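Last updated: 3/19/18

Print | E-mail

Onyekachi Onyeka has called minor league hockey on the radio in Vandine for 635 games and claims to have enjoyed "most of the second periods."

The rink holds 3,000. On a good night 1,000 turn up, and they leave early if Dirnberg scores first. "You learn to fill," he says. "I once did two minutes on the Zamboni – it was the best two minutes of the night."

Would he do television? "And have people check my work?"

His contract is up in May. He hasn't read it.
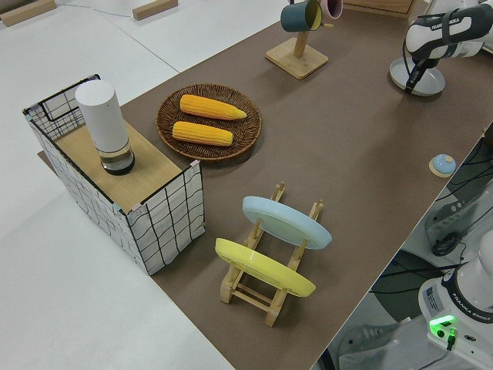

A fabric basket and a round woven plate on brown paper.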